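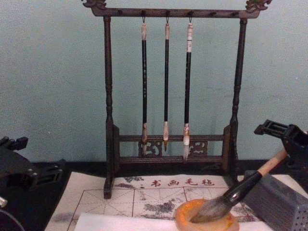
November, mid-morning, kettle on

Right, brushes. I said I'd write up the brush trials properly this month and so far all I've done is hang things up and take them down again, so this is me catching up before I forget which was which.

Where we'd got to: the Varela class starts again after the break and I want a settled set of brushes to hand out. Last term everybody had whatever came out of the drawer and half the first session went on people wondering whether their wobbly lines were their own fault or the brush's. (Usually a bit of both!) So the plan is one thin brush and one thicker one per person, same make, same hair, and a decent way of looking after them that doesn't rely on me going round at the end with a jug.

The rack first, as I've changed my mind about it. I used to think of a hanging rack as a bit of showing off, something you put on the desk so that visitors know what you do. I'm now fully converted. A brush laid on its side after washing keeps water up in the ferrule, and a brush stood on its end in a jar is worse -- everything runs down into the handle and sits there, and six months later the glue goes and the whole tip comes out in your hand like a loose tooth. Hanging tip down, the water goes the way you want it to go. It's slow, mind you. The fat ones want a night and most of the next day, longer now the heating's only on in the evenings.

I do like the dark rack, the old-fashioned sort with scrolly ends on the top bar and turned posts. It's a pain to dust. The openwork panel at the bottom collects every bit of fluff going, and I've taken to doing it with a dry make-up brush, which works better than a cloth ever did. Go along the turnings on the posts while you're at it, they hold dust in the grooves. No polish please, it gets on the hooks and then on the loops and then on your fingers and then on the paper. Ask me how I know.

One thing to watch: length. A long brush on a low rack will hang right down in front of the bottom rail, and if somebody bumps the table the wet tip swings into the wood and either bends or picks up dirt. So before buying in quantity I want to measure from the loop to the end of the hair and compare it with the drop from hook to rail. I should have done that before the last order and I didn't. Long ones can go in the middle hooks and get a scrap of kitchen paper tucked behind while they dry.

Loops. Cheap brushes have cheap loops. Two of the Pluvix ones lost theirs in the first fortnight, the cord just pulled out of the cap. I've re-strung both with waxed thread and a blob of glue pushed down the hole with a pin, left overnight, and they've held. It's a ten-minute job but I don't fancy doing it for a whole class, so that's a mark against Pluvix, which is a pity as the hair is lovely.

The trials themselves, then. I did the same exercise with everything: a page of plain horizontals, a page of dots, then the character for "eternal" over and over until I was sick of it. Bottled ink, same bottle throughout, ground-stick ink being a whole other argument.

Pluvix thin, mixed hair. Springy, comes back to a point nearly every time, holds less ink than I'd like so you're back at the dish every three or four strokes. Very forgiving for a beginner. See above about loops.

Pluvix thick, goat. Soft as anything. Gorgeous fat strokes, and if you lean on it, it just lies down and stays down. I enjoyed it hugely and I would not give it to a person in week one.

Conia thin. Scratchy at first. I nearly wrote it off and then it came good on the second day, I think there was still some starch in it that I hadn't soaked out. Lesson there: soak them properly! Half an hour in cool water, no squeezing, no poking about with a fingernail to hurry it up. Never hot, it softens the glue.

Conia thick. My favourite of the lot if I'm choosing for a class. Goat on the outside with something stiffer in the middle, so it has a bit of backbone. It sheds, though. I was picking hairs off the page all through the first sheet and a few in the second, then it stopped. A quick comb-through under the tap before first use might sort that.

So: Conia both sizes for the class, and keep the Pluvix ones here for ourselves and for anybody who's been coming a while and wants to try something softer. I'll ask Rinimport what they'd charge for 30 of each. Last time the price only dropped properly at 100, which is silly for us unless we split an order with somebody.

Paper. We've got through more than I thought. The last delivery from Rinimport was 1000 sheets of the practice stuff and there are some 500 left, and that's with the class on holiday, so a fair bit of that must be me. The new batch feels thinner than the old. Ink goes straight through it if you pause, and then you've got a blot on whatever's underneath. Which brings me to felts.

I've come round to the felt mats with the grid printed on them, the squares with the diagonals. I was snooty about those too (there's a theme to this entry). The thing is, with thin paper on top the lines show through just enough to place a stroke by, so you can use plain paper and save the ruled pads for homework. Diagonals are a real help with anything that sweeps down to the left -- people can see where it ought to cross the middle and they stop cramming everything into the top half of the square. The drawback is that the squares are large, so it's only good for big characters. For small script you want plain felt, or a ruled sheet slipped in between.

Washing the felts: cold water, no powder, press between towels, dry flat. Don't hang them over the radiator, they go wavy along the edge and the paper never sits right again. I tried bicarb on an old ink stain and it made a slightly bigger, slightly greyer ink stain. Leave stains alone is my advice. They don't come off on the paper once they're properly dry.

I also tried the Varela tables with felt and without. Without is hopeless, the paper sticks to the top wherever the ink's gone through and tears when you lift it. So felts for everybody, and I need to find out how many of ours are still fit to be seen.

Washing-up routine for the wall by the sink, in words that I hope will do:

Rinse under a gentle cold tap with the tip pointing down.
Stroke from ferrule to tip with finger and thumb until it runs clear, then do it once more, it's never as clear as you think.
Blot on kitchen paper, shape the point, hang it up.
No soap on goat hair. No plastic caps back on, ever. They trap the damp and the brush goes mouldy, we've lost good ones that way.

Leftover things to chase:

Re-glue the loose ferrule on the old wolf-hair brush. I've been using it with a twist of tape round it and the tape has started to turn while I write.

Find the good ink dish. I know we have two and I can only ever lay hands on the chipped one.

Try the Conia thick again with thinner ink, I suspect it'll behave quite differently, and I'd like to know before the class does.

Measure the rack drop!! Before ordering!

Quarter past twelve now, and I've a page of dots from this morning that I'd rather like to do again with less coffee in me. More after the Rinimport reply.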